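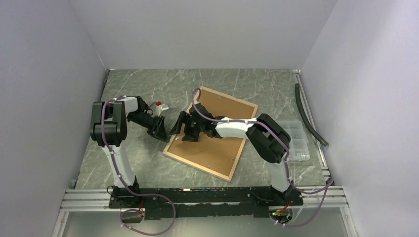 Posted by Pieter Ngcobo in November | Filed under: eating out, eating in

So I have been trying to be a grown-up about lunch. Every morning I tell myself I'll pack something, and every morning I stand in front of the fridge at 7:40 looking at half a lemon and a jar of mustard, and then I leave. By noon I'm starving and I end up paying way too much for a sad wrap from the lobby.

A couple of weeks ago my sister got sick of hearing me complain and told me to try Cele, the little soup place on the Nonberg side of the bridge. I'd walked past it a million times and figured it was a dry cleaner (the sign does not help!). They do two soups a day, one with meat and one without, and when they run out they flip the sign and go home. I love that. I also hate it, because the first time I went they had already flipped the sign.

Second try, I got there at 11:30 and had the smoky tomato with white beans. Oh my goodness. Thick enough that the spoon went in slowly, plenty of garlic, and a hunk of bread with the kind of crust that gets crumbs all down your shirt. I had a meeting afterward and I'm pretty sure I was still wearing some of it.

I've been back four times. The chicken and barley is my favorite so far, and the lentil was fine but needed salt. The one I would skip is the sweet potato and coconut. It was so sweet it tasted like dessert, and I say that as someone who eats pie for breakfast whenever there's pie.

Now, the trouble is that Cele doesn't deliver and it's a bit of a hike when it rains. I tried ordering from Gasness instead on a really gross day and the soup came lukewarm with the lid half off, so that was that. What I do now is buy an extra quart on the way home, stick it in the fridge, and take it to work in a thermos the next day. Yes, I have become a thermos person. My dad would be so proud.

The barley one gets very thick overnight, so add a splash of water before you heat it up. The tomato is even better the second day, especially with a handful of shredded cheddar on top and some of those little oyster crackers.

Next on my list is their Saturday chowder, which apparently has a line out the door. If any of you have had it, tell me whether it's worth getting out of bed for!

584 views | 2 comments | 100 shares

Get new posts in your inbox! Join 1,000 other hungry readers. Unsubscribe anytime.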